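Jutia 白色台面饮料桌 使用手册
第三章 桌面饮料的摆放与日常清洁

3.1 适用范围

本章适用于 Jutia 系列白色台面的各型号桌子，包括家用款和茶水间款。内容涉及瓶装饮料的摆放、开瓶、倒取、洒漏处理和收桌。桌腿安装与调平见第二章，台面划痕修补见第五章。

首次使用前，请确认桌子四脚着地、台面水平。台面不平时，高瓶容易晃动，倒饮料时也难以控制流量。

3.2 使用前准备

1. 撕去台面保护膜。从一个角开始，与台面成小角度慢慢拉起，不要用刀片挑边。
2. 用拧干的湿布把台面擦一遍，再用干布擦干。新桌表面可能留有包装粉屑，瓶底压住粉屑来回拖动会留下细痕。
3. 把附带的 Cloklow 擦布和杯垫放在伸手可及的位置。
4. 检查要上桌的饮料瓶。瓶底沾有泥沙或糖渍的，先冲洗擦干。
5. 从冰箱取出的瓶子，先擦去外壁的水珠再放上台面。

注意：台面为浅色，橙汁、葡萄汁、浓茶和咖啡留在上面的时间越长，越难去除。摆放有色饮料之前，应先把擦布准备好。

3.3 摆放瓶装饮料

1. 单手握住瓶身下部，另一只手可托住瓶底。装得较满的塑料瓶不要只捏瓶颈提起。
2. 把瓶子竖直放下，瓶底全部接触台面后再松手。
3. 瓶子与桌沿之间至少留出一只手掌的宽度。有幼儿的家庭应再往里放。
4. 标签朝向取用的人，便于辨认口味。
5. 高瓶放在里侧，杯子放在外侧，取杯时手臂不必越过瓶口。

软质塑料瓶开盖以后，瓶身受力容易变形，液面会随之上升。握瓶时以拿稳为准，手指尽量落在瓶身下部有横向凹槽的位置，这一段通常比标签处硬，也不容易打滑。 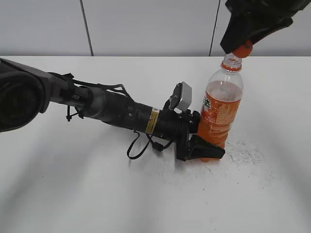

未开封的瓶子可以握得稍紧。已经开封的，先把瓶盖拧回去再移动，哪怕只是从桌子一头挪到另一头。瓶盖找不到时，把剩余饮料倒进带盖的壶里，不要敞着口留在桌上。

每张桌子同时摆放的大瓶不宜过多。容量 2 升的瓶子请放在桌子中部，不要集中压在折叠翼板上。500 毫升的小瓶没有位置限制，但仍应离开桌沿。

小心：不要在台面上推着瓶子滑动。瓶底凸起处夹带的砂粒会划伤表面，此类划痕不在保修范围内。

3.4 开瓶与倒取

1. 碳酸饮料移动后应静置片刻再开。先把瓶盖拧松一点，等气放完再全部打开。
2. 含果肉的饮料在拧紧瓶盖的状态下缓慢倒转几次，不要用力摇晃。
3. 把杯子放在杯垫上。倒的时候杯子留在桌面，不要端在手里迎着瓶口。
4. 瓶口靠近杯沿，缓慢倾斜。液面到杯子七八分时停下。
5. 回正瓶身后稍等一下，让瓶口的余液流回瓶内，再用纸巾擦瓶口。
6. 拧紧瓶盖，放回原处。

注意：瓶口余液顺着瓶身流下，会在瓶底形成一圈印子。这是台面上最常见的污渍，擦瓶口的一步请不要省略。

3.5 洒漏处理

少量洒漏

1. 先把瓶子和杯子移开。
2. 用纸巾或干布盖住液体吸干，由外向内收，不要来回抹。
3. 用湿布擦两遍。含糖饮料第一遍擦完以后要换一面布。
4. 用干布擦干。

大量洒漏

1. 扶正瓶子，盖好瓶盖。
2. 用毛巾沿桌沿围住，防止液体流到地面和桌板接缝处。
3. 桌上有插座或电线的，先切断电源再擦。
4. 吸干台面后，检查桌板底面和接缝，把残留液体一并擦净。
5. 折叠款应打开翼板，擦净铰链，晾干后再合上。

已经干掉的印子，用温湿布敷在上面，待糖渍变软再擦。仍有颜色的，可用 Usidness 中性清洁液，按 1 份清洁液兑 10 份清水稀释，擦后用清水布过一遍。不要使用钢丝球、去污粉、漂白水或丙酮。

3.6 收桌

1. 把没喝完的饮料拧紧瓶盖，按瓶身标签上的说明保存。标签要求冷藏的，开封后及时放回冰箱。
2. 空瓶倒净余液，冲洗后压扁，瓶盖另放或按当地分类要求处理。
3. 收起杯垫，洗净晾干。湿杯垫不要叠放在台面上过夜。
4. 整张台面擦一遍，包括桌沿侧面。
5. 擦布洗净拧干，挂起晾干。

茶水间款使用人数较多，建议每天收桌一次，每周五下班前再用清洁液擦一次。

3.7 常见问题

瓶子放上去会轻微晃动
先换一个瓶子试。只有一个瓶子晃，多半是瓶底变形；换了仍然晃，请按第二章重新调平桌脚。

台面摸起来发黏
糖分没有擦净。用温湿布擦两遍，再用干布擦干。清洁液兑得过浓也会发黏，用清水布多过一遍即可。

标签颜色印到了台面上
纸质标签受潮后平放时可能出现。用湿布加少量中性清洁液轻擦。今后瓶子应竖放，不要横躺在桌上。

折叠翼板打开时有黏滞感
检查铰链内是否有干掉的饮料。用温湿布擦净，晾干，不要往铰链里喷油。

3.8 备件

杯垫（Fraser 圆形，灰色），订货号 424。
擦布（Cloklow），随桌附送，可单独购买。
桌脚调节垫，订货时请注明桌子型号。

备件请向原购买处订购。本章内容由 Jhun Lumbao 编写，9 月修订，修订处为 3.5 节的清洁液稀释比例和 3.8 节的杯垫订货号。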